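Our Foreign Policy, Such As It Is
February 2023

My town has a foreign policy. I found this out at the library, where the friendship agreement between Durkeck and Grajales hangs in a frame beside the copier. It has two signatures and a gold seal, and it promises "lasting cooperation in matters of culture, trade and youth." It was signed in October, at a ceremony I missed because I was having my tires rotated.

I have since read the briefing packet. It runs to 197 pages, most of them appendices, and I say this as a man who has not finished a novel since the spring. 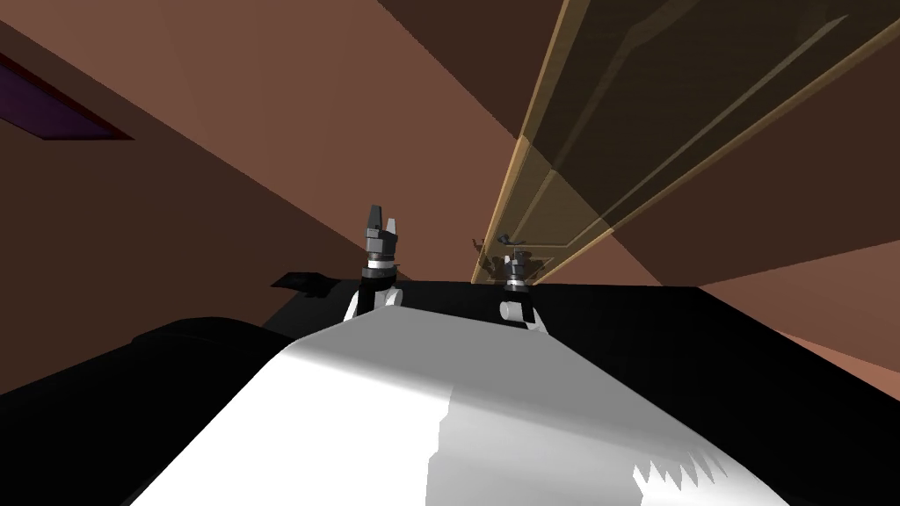
What we agreed to

Mostly we agreed to visit. Each town will send a delegation every other year, the host covers lunch, and gifts are limited to items "of modest and representative character." We gave them a quilt. They gave us a ceramic rooster that comes up to my hip, so there may be some daylight between the two definitions of modest.

The travel budget is 2,000 dollars, which will get our delegation to the airport in style and then leave it there. A regional outfit called Teltura has offered to help with translation. I looked over the trial page they did for us, and our "volunteer fire company" had become something closer to "the willing business of flames." I would leave it in.
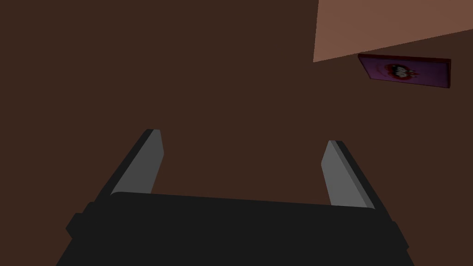

Trade is where the two sides have trouble. Durkeck would like to sell Grajales our apple butter, and Grajales would like us to recognize its cheese as a cheese, under a section of our own code written to keep out a cheese from somewhere else. I went to the public session on this. The positions sat like the fingers of that gripper, well apart, with a broad stretch of brown in the middle. The brown in our case was the conference table, and it had a plate of the disputed cheese on it. I had four pieces. I consider the matter open.

The Suleter question

Then there is Suleter, ten miles up the road, which had been courting Grajales for five years and feels we cut in line. Their town newsletter called our agreement "hasty." It goes to some 600 households, including mine, thanks to an old mix-up over zip codes that I have never corrected.
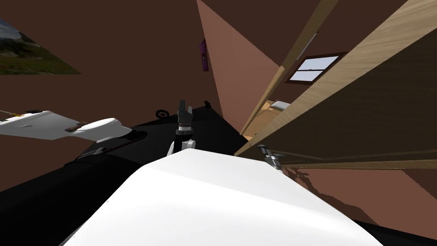 White robot arm and gripper, computer rendering.

The Grajales delegation is due here next. I have signed up to drive the second van, mainly to hear what they did with the quilt.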